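Zwischenbericht zum Vorhaben Sonine, Teil Wäsche
Stand: 5. Mai 2021

Liebe Frau Michailidis,

Sie wollten es diesmal kürzer und ohne die vielen Tabellen, also schreibe ich einfach auf, wo wir stehen (die Tabellen liegen trotzdem im Anhang, ganz kann ich es nicht lassen). Seit Januar arbeiten wir fast nur noch an der Waschmaschine. Das Geschirr ruht, bis die neuen Fingerspitzen von Karagiannis da sind, und ich gebe zu, dass ich es nicht vermisse!

Die große Frage aus dem Antrag war ja, ob eine Maschine einem Menschen die Wäsche abnehmen kann. Meine Antwort im Moment: einen Teil davon, an guten Tagen und in einem Tempo, bei dem man nebenher gut zu Mittag essen kann.

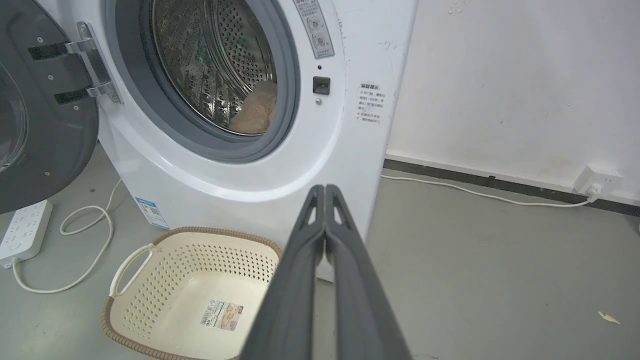 Das Ausräumen ist der Schritt, in den am meisten Zeit geflossen ist. Wir haben bisher 2.018 Greifversuche aufgezeichnet, davon sind 777 so gelaufen, dass das Teil am Ende im Korb lag und nicht daneben oder halb über der Dichtung. Klingt mager, ich weiß, aber da stecken auch die ganzen frühen Versuche drin, bei denen wir noch mit den Kameraeinstellungen gekämpft haben. Schwierig wird es vor allem bei Sachen wie dem beigen Knäuel unten in der Trommel, das zum Teil an der grauen Gummidichtung lehnt: Die Finger müssen über den Rand hinein und dann wieder nach unten, und wenn sie dabei den Gummi mit erwischen, bricht die Steuerung ab. Das ist so gewollt, kostet uns aber jedes Mal einen Neustart.

Was inzwischen richtig gut geht, sind Handtücher. Socken gehen schlecht, Bettbezüge gar nicht, die wickeln sich um alles. Für die Bezüge hatte ich im Antrag 15 Arbeitstage angesetzt, das war zu optimistisch, und ich würde sie gern in den nächsten Abschnitt schieben.

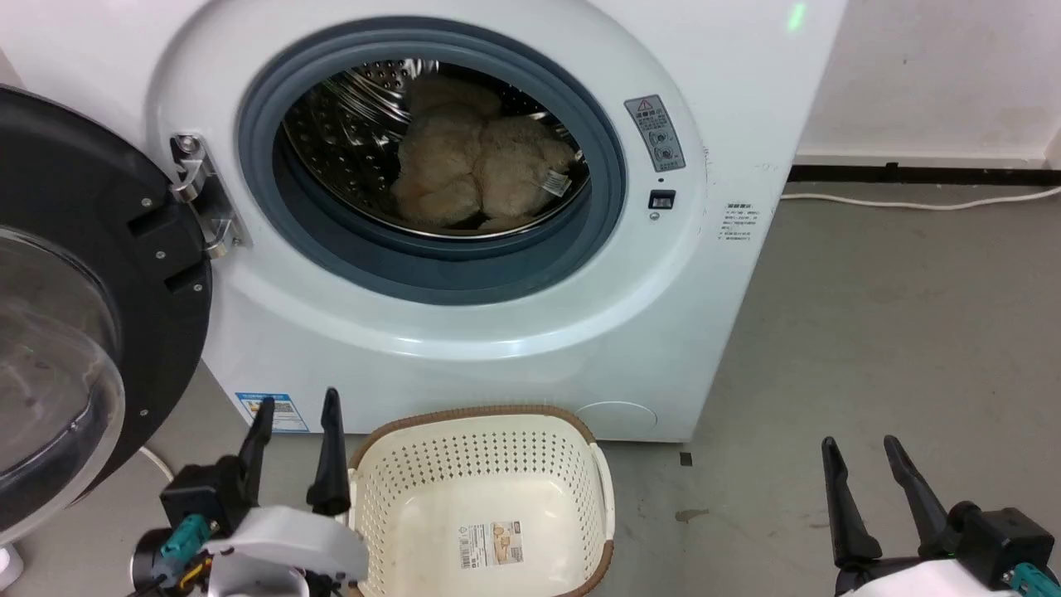
Evdokia Michailidis hat nach dem letzten Bericht zurückgefragt, ob wir nicht am falschen Ende sparen: Solange jemand danebenstehen müsse, um nach jedem Abbruch neu zu starten, sei im Haushalt nichts gewonnen, und sie wolle lieber eine Zahl für die Eingriffe sehen als noch eine für die Griffe. Der Einwand sitzt. Wir schreiben die Eingriffe jetzt mit, in der letzten Versuchsreihe waren es 41, und diese Zahl steht ab sofort in jedem Bericht ganz vorne.
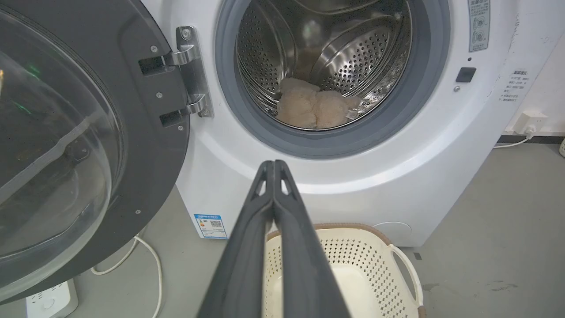
Für die nächsten Wochen nehmen wir uns den Weg vom Gummirand zum Korb vor. Maltosley hat uns eine neue Bahnplanung geschickt, die ich noch nicht ganz verstanden habe, die im Simulator aber deutlich ruhiger fährt. Der Korb bleibt vorerst direkt vor der Maschine auf dem Boden, mit der Tür ganz nach links aufgeschlagen, damit der Weg von der Trommel nach unten kurz ist. Später soll er auch mal schräg oder weiter weg stehen, so wie bei mir zu Hause eben. Und die Tür selbst öffnen wir bislang von Hand, das Aufziehen kommt erst danach dran.

Zum Geld: Wir liegen im Plan, nur die Ersatzfinger waren teurer als gedacht. Ich würde den Betrag gern aus dem Reisetopf nehmen, der ohnehin fast unberührt ist. Geben Sie mir dafür bitte kurz grünes Licht? Das Angebot von Wonosell schicke ich mit.

Viele Grüße aus dem Labor, und rufen Sie gern an, wenn etwas unklar ist.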